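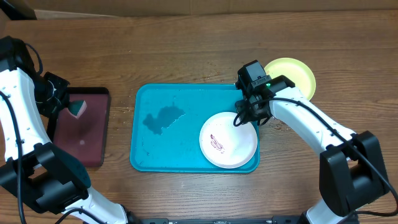 Figure 7.1 A paper plate with a dark stain, on a wet plastic tray.

Chapter 7
Soils, Stains and Surfaces

Rigoberto Usuga ran the dish room at the Grolcombe hotel for eleven years. On the busiest night he can remember, in October, 1,297 plates came back from the dining hall. Most were clean after one pass through the machine. The ones that weren't had nearly all been left to stand, and the sauce on them had dried.

In food service, anything left on a surface that should not be there is called soil. Soils differ in how they hold on. Sugar and salt dissolve in plain water. Fats do not, and need a detergent to lift them. Proteins such as egg and milk set when heated, so a first rinse in very hot water can make them harder to remove. Tomato sauce is a mixed soil – it contains sugar, acid, pigment and usually oil – and no single step deals with all of it.

The surface matters as well. Glazed china has few pores and gives up most soils easily. Plastic is softer. Knives and scouring pads scratch it, and oily pigments can settle into the scratches. Uncoated paper soaks up liquid and cannot be washed at all. 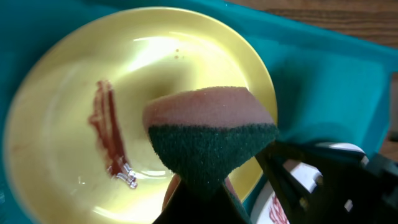 KEY TERMS
soil, mixed soil, detergent, pre-rinse, contact time

7.1 Before the Wash

Washing begins with scraping. Food scraps left on plates use up detergent that is needed elsewhere, and they clog the filters. After scraping comes the pre-rinse, done with lukewarm water. Plates with dried soil go into a soak sink first.

Contact time is how long the cleaning solution stays on the soil. Section 7.3 looks at a kitchen that washes 400 plates at each lunch service and shows how a short soak changed its results.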